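Gripper Comparison Bench: Frequently Asked Questions
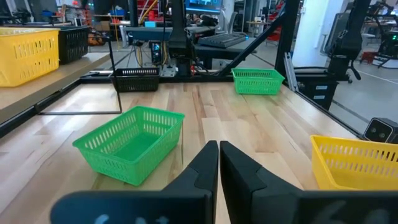 The basket table from the wrist camera, black fingers nearly closed.

Last updated 27th January

What is being compared?

Two sets of fingers on the same parallel gripper. The Velham set is stiff, with flat angled tips. The Trammont set is the same length but has a softer pad bonded to the inside face. The arm, the controller and the wrist camera stay the same for both sets.

Why baskets?

Visitors to the bench kept asking for a task that looks like something from a stockroom. A slotted plastic basket has thin walls, a rim that flexes, and openings a fingertip can catch in. A solid block tells you very little about any of that. We use green, black and yellow baskets, all with slotted walls.

How long is a run?

A run is 10 picks. Each pick starts with the arm at the home pose and ends with the basket set down at the place position. We do six runs per finger set per session, then change the fingers and do it again.

What counts as a successful pick?

The basket has to leave the table, stay in the fingers for the whole move, and end up standing on its base. If it slides in the grip but is still held, the pick counts and the slide is noted. If a fingertip goes into a slot and the basket has to be pulled free by hand, the pick is a failure even if it reached the place position.

How many picks have been logged so far?

There are 276 in the log. Some early ones from November are in a separate sheet and are not part of that number. They were made with a different grip force and can't be compared.

Which set is ahead?

It depends on the approach. The Velham fingers do better coming straight down over a rim, where the thin tip gets in without pushing the basket away. The Trammont fingers hold better once the basket is up, and we have noted fewer slides with them. We are not going to publish a single score until both sets have the same number of runs at each grip force.

What grip force do you use?

The standard setting is 25 newtons. Aurel Tănase has also been trying lower settings, and those runs are tagged in the log. Please don't change the force on the controller without adding a tag.

Can the wrist camera see enough with the fingers in view?

For this work, yes. The fingers fill the bottom center of the picture, so you lose the part of the table directly under them, but you can see where the tips are against the rim, and that is what we need for checking a grasp. On a very close approach the near wall of the basket goes behind the fingers. We switch to the depth sensor on the side of the table for those.

Why not use only the depth sensor?

We tried. It has trouble with the slots. Depth readings through a slotted wall jump between the wall and whatever is behind it, and the rim comes out ragged. It gives a good basket position from a distance. The last few inches are better from the wrist.

Does the color of the basket matter?

For the fingers, no. For the cameras, a little. The black baskets are harder to separate from the table rail and from the fingers themselves. Green and yellow stand out well against the light wood. If your detection only works on green, it is not ready for the bench.

Can I bring my own fingers?

Yes, if they fit the standard mounting plate. Send a drawing to Hannelore Hubmann first. She will check clearance against the camera bracket. Thaler fingers need an adapter and we have one. Anything that hangs below the standard tip length needs a new home pose, so allow an extra half day.

Do I need to recalibrate after changing fingers?

You need to reset the tool length and repeat the closing check. The camera does not have to be recalibrated unless the bracket was loosened. If you aren't sure whether it was, run the calibration.

Which controller software is on the bench?

Skamville, current stable version. Scripts written for the previous version will load but the gripper speed units have changed. Check them at low speed first.

Can I get the log?

The log is shared with anyone who has booked bench time. It includes pick result, force, finger set, basket color and notes. Wrist camera video is kept for failed picks only.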